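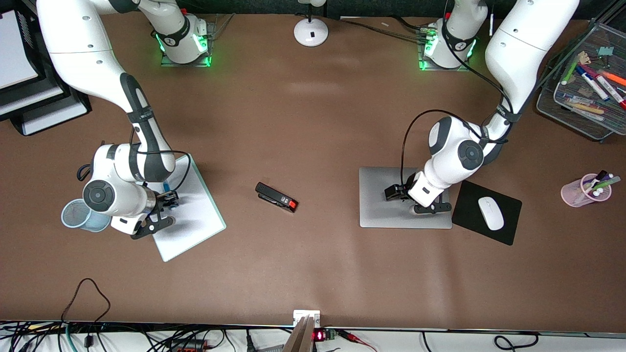

Kakus asked, after reading the first version of this page, whether a two-arm demonstration can be run by one operator on an open day. It can, provided the steps below are finished before the doors open. They are written for the Skilden bench, with two arms on one table.

Running the tabletop demonstration

1. Power up both arms and check the status lights on each base. On our controllers green means ready. Any other color, stop and read the log.

2. Set out the office items. Whiteboard on one side, tablet and mouse pad on the other, stapler in the middle where either arm can reach it. Exact placement is not critical. A board lying at an angle is fine.

3. Keep cups and marker trays toward the sides. Tall items under a lower link reduce clearance, so run the first motion at low speed.

4. Home the arms one at a time. Do not home them together. The two work areas overlap over the center of the table.

5. Load the Tam task list. The short list takes 42 seconds per cycle and suits a moving crowd. The long list takes 685 seconds and should be kept for booked groups.

6. Check that the wrist cables have slack at full rotation. Replace a cable at 1,000 hours of use even if it looks sound.

7. Mark the visitor line on the floor outside the reach of either arm. Keep the stop button on the operator's side.

Between groups, return both arms to home and reset the items by hand with motion paused.

The next session at Rostovero is Sat 24 March. The cycle counter read 3,468 at the last service. Enter the new reading on the bench sheet when you shut down.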